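Open day at Zilora, hand-held grippers

6/22/18

Zilora opened its upstairs office to visitors for an afternoon and I went along, mainly to see the hand-held grippers. I had read the Hekoston notes on the same idea in October and wanted to know how the tools behave in the hand.

The principle is simple. A person carries out the task with a pair of grippers, one in each hand, and a camera on each tool records what the fingers are doing. The recordings are then used to train an arm. Zilora has 3,805 of them so far, all of short table-top jobs – picking up, moving, putting down. A run I timed took 47 seconds.

The finger pads interested me most. They have a dark diamond-pattern mesh surface with thick black rubber borders, and they close to a narrow V. The position of the tool is worked out from a marker cube on top, printed with a square black and white pattern. The work area was a round table with a couple of water bottles on it.

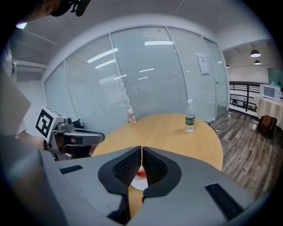
Does the person need any training before using the grippers? Very little: visitors were given 4 minutes of practice, and most of the errors after that came from turning the wrist so far that the marker was hidden.

I had a turn myself. The trigger travel is longer than I expected and the return spring is stiff, so small objects tend to be dropped late. The staff said a softer spring is on order from De Haan. Weight was acceptable for 2 or 3 runs, less so after that.

Playback was on a laptop by the door. The tracks were smooth apart from a short jump whenever the marker was lost, and these gaps are filled by hand at present. I asked about gloves and got no firm answer.

The next open day on my list is at Nemcombe, where the arms are fixed to a bench.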